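**Ticket 3000-56: right gripper drops out of episodes during bed tidying task**

Opened by: Judite Correia
Assigned to: Nuno Carrilho
Opened: Aug 8, 2025
Component: hand-held gripper pair, capture software, Postedport upload
Priority: normal
Status: resolved, one follow-up open

**Problem as reported**

We are recording the bed tidying task with the two hand-held grippers. One person holds one in each hand, picks things up off the blanket and puts them away. The Salgado checker then goes through each episode before it is passed on for training.

Since the last update the checker rejects a lot of our episodes with this line:

`REJECT right: jaw width constant for > 4000 ms while pose moving`

The left gripper in the same episodes passes. I've watched several of the rejected ones and the right jaws do open and close in the video, so the width value is wrong, or it isn't being read. The position track for the right side looks normal to me.

What I tried before opening this:

- restarted the capture software
- charged both grippers overnight
- swapped the USB cables left to right
- wiped the blue pads and the jaw linkages

None of it changed anything. Madalena recorded a set after the cable swap and the rejects were still on the right side only.

**Nuno, first reply**

Thanks. The cable swap is useful, it rules out the cable. Please send me one rejected episode with its raw log, and the result of `gripcheck --side right --samples 200` with the jaws being opened and closed by hand the whole time.

Also, are you using the same start position as in the task sheet? The sheet says jaws open over the blanket, hold still, then begin.

**Judite**

Episode and log uploaded to Postedport. Start position is as in the sheet. I've put in a still from the recording so you can see how the bed is laid out and how the jaws sit.

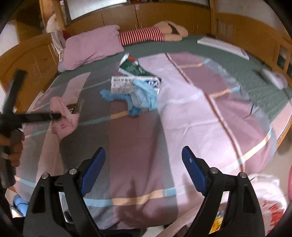 *Still from the recording, blanket layout. Jaws open, second gripper at the pink item on the left.*

Output from gripcheck:

```
side: right
samples requested: 200
samples received: 200
unique width values: 1
last calibration: not found
```

I was opening and closing it the whole time, so one unique value can't be correct.

**Nuno**

Agreed. The samples are arriving, so the link is fine. "Last calibration: not found" is the part I'd look at. Without a calibration file the software should stop with an error. In this version it seems to fall back to a fixed width and carry on, and I'd call that a bug whatever else we find.

Can you run the same thing for the left and look in the calibration folder? There should be two files, one per side, named by serial number.

**Judite**

Left gives many different values and a calibration from before the update. In the folder there are two files. The left one matches the serial on the left gripper. The other has a serial I don't recognize, and it isn't the one printed on our right gripper.

**Tomás Brennan (added to ticket)**

I can explain the second file. The right handle was sent back to Plallirstead for a new pivot pin and they returned a replacement unit with a different serial. The old software only looked at the side label, so it went on using the old file. The update matches on serial and finds nothing. I should have put the swap in the equipment log and didn't.

**Nuno**

That fits. It also means that everything recorded with the replacement unit before the update used another unit's calibration. Those widths will vary, so the checker passes them, but they may be off. Eirini, can you say how much that matters for the policy?

Fix for the current problem:

1. Close the capture software on both machines.
2. Move the old right file out of the calibration folder. Don't delete it, we need it for the earlier episodes.
3. Run `gripcal --side right`. Close the jaws fully until the pads touch, hold, press Enter. Open fully, hold, press Enter.
4. Repeat step 3 until two runs in a row agree.
5. Run gripcheck again and post the output.

**Judite**

Done. The first two runs didn't agree – I was letting go of the handle too early on the open position. Runs two and three agree.

```
side: right
samples requested: 200
samples received: 200
unique width values: 143
last calibration: today
```

Madalena then recorded 56 episodes with both grippers. Two were rejected, both for losing track of position when she turned toward the cabinets. No width rejects on either side.

**Eirini Michailidis**

On the earlier episodes: a small error in width is tolerable for the boxes, where the jaws stop on something stiff. For cloth it's worse. The policy learns how far to close from these numbers, and if the closed value is wrong it will stop short and miss the fabric. Please hold back the cloth pickups from that period until they are corrected. The raw encoder values are in the logs, so the widths can be recomputed with the new file and we won't have to record them again.

The rejected episodes can be recovered the same way. Don't throw them out.

**Nuno**

Recompute script is running on the Nusance server, rejected episodes first, then the earlier ones. I checked five by hand against the video and the closing moments line up.

I've filed the silent fallback separately. From the next build, a missing calibration will block recording and show the serial it was looking for.

**Closing notes**

Cause: right gripper replaced, calibration file belonged to the old serial, software fell back to a fixed width after the update.
Fix: recalibrated right side, old file archived.
Data: rejected and earlier episodes being recomputed, cloth pickups on hold until Eirini signs off.
Task sheet: Tomás has added a serial check and a gripcheck run to the start of each session.
Follow-up: position loss near the cabinets, separate ticket, to be looked at in October with the new tracking build. Until then Madalena will turn more slowly on that side.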